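Dritance DZ-4 — Roboterzelle für die Demontage von Desktop-Rechnern

Artikelnummer: 3464
Kategorie: Demontage und Wiederaufbereitung
Hersteller: Greltham Automation
Lieferung: auf Anfrage

Die Dritance DZ-4 ist eine Arbeitszelle für Betriebe, die ausgemusterte Desktop-Rechner öffnen, Bauteile entnehmen und sortenrein ablegen. Der Arm arbeitet von oben in das liegend abgelegte Gehäuse. Schraubverbindungen am Gehäuse und das Abnehmen der Seitenabdeckung bleiben in der Grundausführung Handarbeit, ebenso die Sichtprüfung vor dem Start des Programms.

Der Greifer ist über einen Werkzeugflansch angebunden und kann ohne Eingriff in die Armverkabelung gewechselt werden. Die Greifkraft wird je Bauteilklasse im Programm hinterlegt. Für Speicherriegel, Steckkarten und Laufwerksträger liegen Grundprogramme bei, weitere Abläufe werden an der Zelle durch Handführung angelernt und in der Software Tarawneh abgelegt. 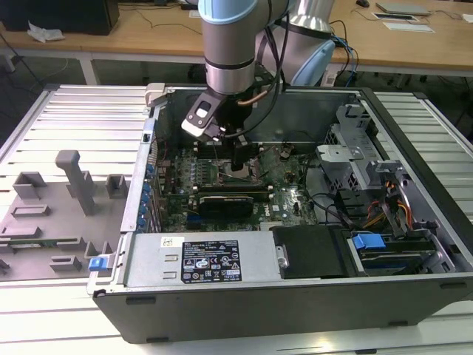 Greifer über dem Prozessorbereich eines geöffneten Rechners, links die abgenommene Seitenabdeckung.

Als Auflage dient ein Arbeitstisch aus Aluminiumprofilen. Anschläge und Spanner lassen sich in den Nuten versetzen; eine gehäusespezifische Aufnahme ist nicht erforderlich, solange das Gerät plan aufliegt. Bei Gehäusen mit stark gewölbter Unterseite wird die Unterlage Bornia empfohlen (Zubehör, siehe unten).

Änderungen am Arbeitsplatz

Mit der Inbetriebnahme verschiebt sich die Tätigkeit der Bedienperson vom Ausbau zur Vorbereitung und Nachkontrolle. Das wiederholte Greifen in enge, teils scharfkantige Blechgehäuse entfällt für die hinterlegten Bauteilklassen. Dafür kommen Aufgaben hinzu: Programm auswählen, Fehlgriffe quittieren, verriegelte Steckverbinder von Hand lösen. Erfahrungsgemäß sind festsitzende Stromstecker der häufigste Grund für einen Halt.

Für die Einweisung sind 6 Stunden je Person vorgesehen. Programmierkenntnisse werden dabei nicht vorausgesetzt. Wer neue Abläufe anlernen soll, benötigt zusätzlich den Aufbaukurs. Die Arbeitsverteilung zwischen Zelle und Handarbeitsplatz sollte vor der Bestellung mit den Beschäftigten geklärt werden — insbesondere, wer während eines Halts zuständig ist. Netzteile werden in der Zelle nicht geöffnet.

Technische Angaben

Programmspeicher: 10 Gehäusetypen je Profil
Bauteilablage: 4 Behälter, Position frei wählbar
Greifer: elektrisch, wechselbar
Betriebsarten: Anlernen, Einzelschritt, Automatik
Bediensprache: Deutsch, Englisch

Lieferumfang

Roboterarm mit Steuerung, Greifer, Profiltisch, Behältersatz, Tarawneh (Einzelplatzlizenz), Betriebsanleitung in gedruckter Form. Rechner zur Bedienung nicht enthalten.

Zubehör

Unterlage Bornia, rutschhemmend
Ersatzfinger für Greifer, paarweise
Aufbaukurs Anlernen, im Haus des Kunden

Hinweise

Vor dem Einlegen ist das Gerät vom Netz zu trennen. Die Risikobeurteilung der Gesamtanlage obliegt dem Betreiber; eine Vorlage liegt der Betriebsanleitung bei. Profile aus der Vorgängerversion von Tarawneh können übernommen werden, die Greifkräfte sind danach neu zu bestätigen.

Stand der Angaben: 14. Mai 2023. Technische Änderungen vorbehalten.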